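손목 카메라 영상이 심하게 기울어져 나오는데 원격조종 시연 데이터로 써도 될까요?

작성자: 초보조종사

팔 로봇을 원격조종해서 작업을 가르치는 중입니다. 목표는 시연 300개이고 지금까지 80개를 모았습니다. 손목에 어안 카메라를 달았는데, 팔을 돌리면 화면이 같이 돌아가서 천장 조명과 벽까지 다 들어옵니다.

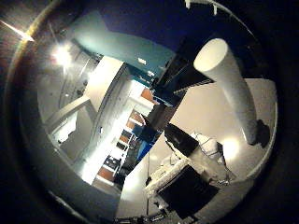

손목 카메라 화면. 아래쪽 끝에 그리퍼 일부가 보임

화면에 그리퍼는 조금밖에 안 나오고 방이 대부분입니다. 이런 구간은 잘라내야 하나요? 아니면 카메라를 다시 달아야 하나요? 학습은 금요일에 돌릴 예정입니다.

Josué Vieira
기울어진 것 자체는 괜찮습니다. 카메라가 손목에 고정되어 있으면 팔 자세에 따라 화면이 도는 게 정상이고, 실제로 돌릴 때도 똑같이 보입니다. 중간을 잘라내면 동작이 끊기니 그대로 두세요. 다만 시작 전에 자세를 잡느라 헤매는 부분은 빼는 게 좋습니다. 저는 Kulari 작업 때 앞부분을 4초씩 잘랐습니다.
카메라를 다시 달 거라면 지금 하세요. 도중에 각도가 바뀌면 앞에 모은 80개와 섞어 쓰기 어렵습니다.
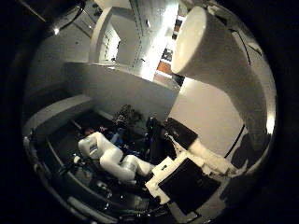
그리고 주변에 사람이나 다른 팔이 들어오는 시연은 따로 표시해 두세요. 저는 그런 것이 27개 나왔는데, 지우지 않고 목록만 만들어 두었다가 넣은 것과 뺀 것을 각각 학습시켜 비교했습니다. 제 경우에는 차이가 별로 없었습니다. 작업 대상이 끝까지 안 보이는 시연은 다시 찍었습니다.

나사하나
저는 그냥 다 넣고 돌렸는데 됐어요. 물건 집는 것만 시켜서 그럴 수도 있습니다. 렌즈는 가끔 닦으세요.

초보조종사
답변 감사합니다. 카메라는 그대로 두고 앞부분만 자르겠습니다.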